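**Ticket 721: Wulari hand gripper, jaws not closing fully**
Site: Fledby. Status: open
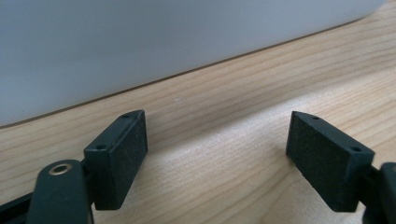

Reported Tuesday. Closing stops 9 mm short on the readout, with nothing between the pads. Same result after a restart.

- Firmware 1257 reloaded, no change.
- Pad screws checked, all tight.
- Zero point reset with jaws fully open. Gap now reads 10 mm.

Stergiou support suspects the position sensor and asks for the log file. Sent from the Stestville office. Do not strip the linkage before they reply.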